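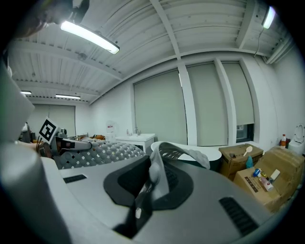
I have now lived with the Drovton bath mat for a whole winter, which I think is long enough to have opinions, and boy do I have them. The short version is that I like it a lot, I'd buy it again, and there are two things about it that drive me up the wall.

Some background first. Our tub is old and slick and has a slope to it that whoever sold us the house forgot to mention. I'd been through three mats in as many years. The first was one of those clear bubbly ones from the grocery store, and it went pink underneath (you know the pink I mean). The second was a Moler, the thick one everybody recommends, and I'll get to that. The third was a cheap no-name that slid around so much I was safer without it.

So in February I finally gave in and ordered the Drovton in the large size. It came to 57 dollars with shipping, and yes, I know, for a bath mat! I kept the receipt in the kitchen drawer for a month just in case.

It comes rolled up tight in a cardboard tube and it does NOT want to lie flat. The leaflet says to leave it in warm water for ten minutes. I did that, then did it again, then put four big shampoo bottles on the corners overnight and that finally worked. If you're getting one as a gift for an older relative, please go over there and flatten it for them first.

Once it's down, though, it stays down. The suction cups are small and there are tons of them (307, according to the box, and I'm happy to take the box's word for it) and they grab as long as the tub is clean. Clean is the key word. Any leftover oil from bath salts and you'll feel a corner start to lift. I wipe the tub with dish soap every couple of weeks and press the mat back down while there's an inch of water in there, working from the middle out.

Underfoot it's firmer than the Moler. The Moler felt lovely, like standing on a sponge cake, but it held water for hours and by summer it smelled like a pond. The Drovton drains fast. I hang it over the side of the tub after my shower and by the time I've had coffee it's dry enough to put back. My husband never hangs it up and it still hasn't gone pink, so that's a pretty fair test, I'd say.

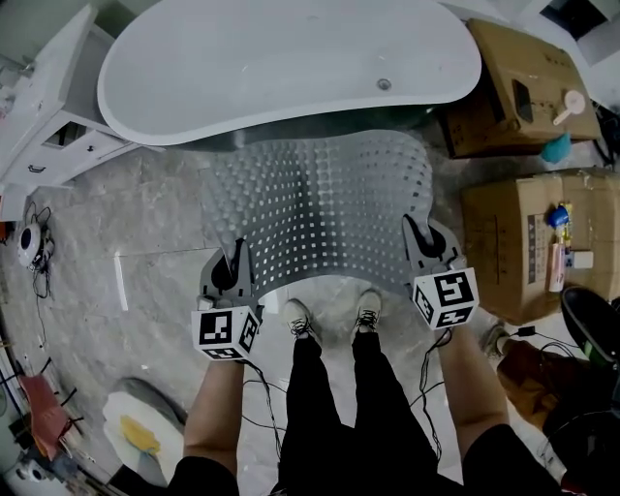
Ghasemi wrote in under my last bathroom post to say the large is a waste of money unless you've got a full-length tub, and that the medium drains better anyway: "Mine curled at the drain end until I sent the large back and got the smaller one. Check the inside measurement of the tub and forget the outside." Fair point, and I wish I'd read it before ordering. My large just fits, with the last row of cups riding up the slope a little. Measure the flat part of the bottom, everybody. Mine is 151 centimeters on the outside and a good bit less where your feet go.

Now the gripes. Number one is the smell. For the first week the whole upstairs smelled like a new shower curtain, and opening the window in winter to air out a bath mat is nobody's idea of fun. It does fade. Number two is that the washing instructions say hand wash only. I put it through the machine anyway, cold, with a couple of old towels, and it came out fine, but you're on your own there. Don't put it in the dryer. Don't even think about it.

I also looked at the Altmont, which has a softer top and comes in nicer colors, but the store near us only had the round one for shower stalls. If anybody has the long version I'd love to hear how it's holding up, especially around the drain.

Four stars from me. I'd give it the fifth if it came flat in the box.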